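Papering a very small room

I have always maintained that the smaller the corner, the braver you can be with it, and I've spent most of the winter (well, since December, if we're counting) proving the point to anyone patient enough to stop for tea.

My own weakness is for tree decals, the sort with curling branches and leaves in plum, mauve and pale pink, no two patterns quite agreeing with each other. A sheet from Prustum cost me 21 pounds and kept me happily occupied for an entire wet weekend!

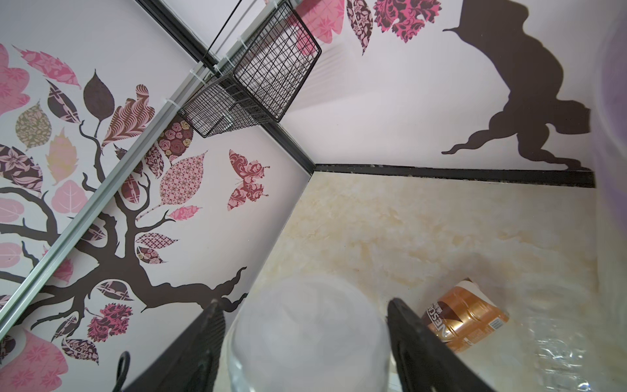 Start with the trunk and the big limbs, and leave the leaves until you've had a night to think. I like a butterfly off to one side, with plenty of pale wall left bare about it. Hanging things come last of all: a rail, a wire basket, a few cable ties snipped short. And do keep the spare leaves somewhere flat, as mine went into a drawer and came out stuck to the takeaway menus.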